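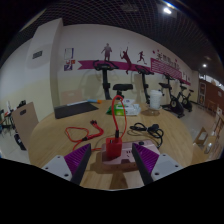
Lurberg has confirmed the running order for the final week of its second series, with four contestants still in the house and one place to be lost before the last programme.

Dalia Amrani, Tyson Dhillon, Sanaa Kabbaj and Brahim Zaki were told of the new format on the evening of 9/27/20. Under the rules published by the production company, Coston, the public vote will open at the end of the next episode and close one hour later. Votes cast earlier in the series are not carried forward.

The contestant with the lowest total leaves at once. The other three go into the final with their totals reset to zero.

In the most recent vote Kabbaj came first with 2,131 votes from the studio panel and registered viewers. Zaki was second with 1,901. Figures for Amrani and Dhillon were not released, as Coston publishes only the top two places while a vote is still to come.

Nanami Arai, who left the house earlier in September, will return for one episode to set the last group task. She will not be eligible to win and will not sleep in the house. Arai finished fifth after losing a tie-break to Dhillon, in which each had to name a housemate they would take to the final. Both chose Amrani, and the decision passed to the panel.

The task will be held in two parts. In the first, the four contestants work in pairs drawn by lot. In the second they work alone, and the winner is given the right to speak last before the vote opens. No immunity is attached to the task, a change from the first series, when the winner of the same round could not be voted out.

Registration for the panel closed when it reached its limit of 2,000 members. Viewers who are not on the panel may still vote through the Idar app, with one vote allowed per account.

The final will run for 90 minutes, half an hour longer than a standard episode. A reunion programme, presented by Arai and recorded at the Kazemi studio, will follow it.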